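Plarkholm shop splits gripper order, holds off on second cell

2020-01-02

Durier, the accessories packer on the Plarkholm estate, has signed off a smaller automation budget than the one it floated in the fall. Hand-held grippers first, arms later. Maybe.

The plan as it stands: three pairs of hand-held grippers from Zornenlow, plus spares, clamps and cable. Price is $1,256 a pair before tax. The full robot cell, quoted seperately by Khalaf, stays on the list but gets no money until the February review.

Why the split? Cost, mostly. Floor space too. A cell needs guarding, a power drop and a clear run on all sides, and the packing room has none of that right now. Hand-held units go on an ordinary table. People do the job with the grippers, the movements get recorded, and the recordings go toward training an arm if one is ever bought.

Durier's buying office says it wants to know which jobs are worth an arm before paying for one. Small soft goods are the question mark. Ties, bow ties, straps, anything that flops. Boxed goods were ruled out of the first round, the existing packing line handles those fine.

Other lines in the budget, for anyone pricing the same thing:

Spare jaws, one full set per pair, $368 a set. The office had asked for two sets and was talked down.
Display racks and trays, bought new and kept for this work only. No borrowing from the shop floor.
Training time for packing staff, $713 for the first block. Paid hours, on shift.
Cable and table clamps, lumped in with sundries.

Cable is the item that moved most between drafts. First version allowed for one run per table. The revised one allows one for each gripper with slack on top, and a line for floor covers has been added after the safety walk-round.
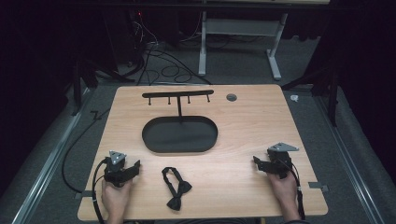
Racks caused some back and forth as well. The buying office wanted the tall version, the packing room wanted the low one with a tray underneath so small parts have somewhere to go. Low one won. Pegs are the same on both, so hanging jobs can be carried over if the tall racks get ordered later on.

Khalaf's quote for the cell is good through the end of February. After that it would need to be redone, and the company has warned that lead times on arms could be longer then they were last year. Durier has not said what result it needs to see before the review, only that soft goods will be looked at on their own and not averaged in with the rest.

Zornenlow delivers the grippers in two drops. Spare jaws come with the second.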